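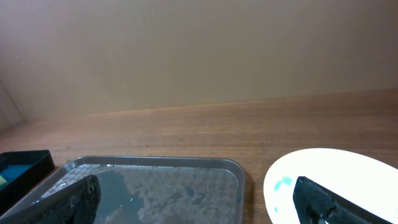

Progress report on the shared kitchen, Pradholm House
Period: August to October
Prepared by: Tassanee Bunnag, kitchen coordinator
For: Konrad Sikora, Hudec Fund
Date: 1st November

Dear Mr. Sikora,

I am sending you the second report on the shared kitchen. The first one was mostly about the building work, so this time I write more about the daily use, and especially the washing of dishes, which was the weak point in your visit.

1. Use of the kitchen

The kitchen was open on 84 days in this period. The cooking groups from Pasbridge come in the mornings and the baking course of Ginette Paquette has the afternoons. The evening hours are still not much used. We had planned two evening groups and only one has started, because the second group leader moved to Zorkstead and we did not find another person yet.

2. Washing and cleaning

In the first report I wrote that the baking trays were coming back to the shelf with food on them. We have changed the way of working. Each table now has its own washing place with a sponge in a black tray with raised sides, so that the sponge does not lie on the wood. The metal baking trays are shallow, and a thin layer of water is enough to cover the bottom. The white, grainy residue is the most difficult part of the job. The groups are asked to let the water stand in the tray before they use the sponge, and to scrub also in the rounded corners.

The plates are a smaller problem. The white oval plates show every spot, and turquoise-blue marks like those from the cake decorating are easily seen on them. Ginette asks her students to wash these plates the same afternoon. When they are left until the next day, the color needs much more work.

Mei-kuen Chang checks the shelf each Friday. In August she had to send back more than 30 pieces for a second washing. In the last check of October it was 3. I think this is a good result, but I must say that October was also a quieter month, so I would like to wait for the winter numbers before I call the problem solved.

3. Tables

The wooden tabletops were oiled again before the August opening. Water is the main danger for them. We ask everyone to dry the table after washing, and this is done well in the morning and less well in the afternoon, when people are in a hurry for the bus. Iqra Jafri has asked if we can put a mat under each baking tray. I have two offers for mats and will send them to you separately.

4. Money

From the equipment part of the grant we have spent 3,547 until now. This covers the trays, the plates, the sponges and the oil for the tables. The receipts are in the attached folder, in order of date. One receipt for the oil is missing and I have asked the shop for a copy.

We did not spend anything yet from the part for training. I would like to ask your permission to move the training day to the spring, when the second evening group should be complete.

5. Next steps

Until the end of winter we want to:
find a leader for the second evening group
decide about the mats
replace the sponges on a fixed day of the month, which is now done only when somebody remembers
put a short washing instruction on the wall, in large letters and in the languages of the groups

Iqra is preparing the text of the instruction and will show it to the morning groups first. If you want to see it before printing, please let me know and I will send it.

With kind regards,
Tassanee Bunnag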